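5/25/20

So the hallway paint is finally up, and I love it so much I keep walking out of rooms just to walk back through it! The color is Skadside, a murky blue-green that I passed over twice at the store because the chip looked like pond water. On 108 square feet of wall with the morning light coming in, it's gorgeous.

I did have a wobble after the first coat (streaky, much too bright, I went to bed grumpy), but the second one pulled it all together. If you're trying a dark color, please wait for coat number 2 before you panic.

Next up is the runner. I've been going back and forth between the striped wool one from Erbridge and a plain flatweave from Berkcombe, and I think the stripes are winning. It's 21 inches wide, so there'd be a nice strip of floor showing on both sides. I taped the outline down and I've been stepping around it like it's already there.

The old brass hooks are staying, by the way. I polished one, liked it less, and left the rest alone. The bench can wait until July, and so can the ceiling light – I still haven't found one I like as much as this wall! 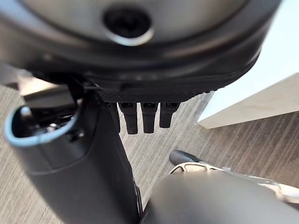 Four black fingers, up close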